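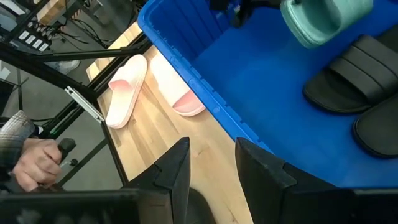 Figure 2. A slide sandal at a blue plastic bin on a wooden tabletop.

4.2 Footwear left at the entrance

Households in Riterau and Unley differed most in what they kept by the front door. We asked residents to list every pair of shoes in the home and to say where each pair was stored in April. The combined lists came to 1369 pairs. In Riterau, most everyday pairs stayed within reach of the door, on a mat or in an open container. In Unley, where many of the homes are apartments with a shared hallway, residents more often carried shoes to a bedroom closet.

Slip-on shoes did not follow this pattern. Sandals and slides were kept near the door in both towns, even by residents who stored all their other shoes elsewhere. Several said they wore them only to take out trash or pick up mail. Winter boots were the hardest to place, and 8 households reported moving them more than once during the study month.

We coded storage places with the Pillay scheme, which treats a lidded box and an open bin as separate types. Two coders worked independently and settled differences by discussion. Pairs kept in cars were left out.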